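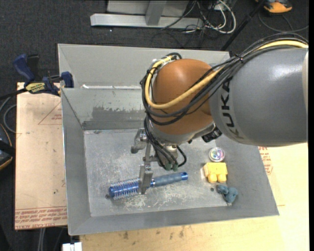 The **hairbrush** is a handled brush used to smooth, untangle and style hair, and it is among the oldest grooming tools still found in nearly every home. It grew out of the comb, which is far older, and for a long time the two were made by the same craftspeople. Most brushes fall into a few familiar families – the flat paddle, the narrow styling brush, the vented brush and the round brush, which may be as plain as a blue one from the corner drugstore or as fancy as a silver-backed heirloom. Round brushes are mostly used with a hair dryer, the hair being wound over the barrel to give it lift or a curl at the ends.

## History

In the market town of Billesness, brush making is mentioned as early as 1347, when a toll list set a charge on bundles of hog bristle coming in by river. Those early brushes were meant for cloth and horses as much as for people, and a good one was expensive enough to be left to a daughter in a will. By the height of the trade, the Mustgate workshops were turning out roughly 1000 brushes a week, nearly all of them drawn by hand, with the bristles pulled through the back in small tufts and fastened with wire.

The historian Wing-sze Poon has written fondly of the Mustgate brush makers, and her account of their long winter evenings, with whole families sorting bristle by the stove, is still a lovely place to begin reading.

## Bristles and care

Boar bristle spreads the scalp's natural oils along the hair and suits fine or straight hair best, while nylon pins get through thicker hair more easily. Many brushes mix the 2. Loose hair should be pulled out often, and the bristles washed now and then in warm water with a little shampoo. Wooden brushes shouldn't be left to soak, and any brush is best dried with its bristles facing down.

## See also

- Comb
- Hair dryer
- Billesness bristle trade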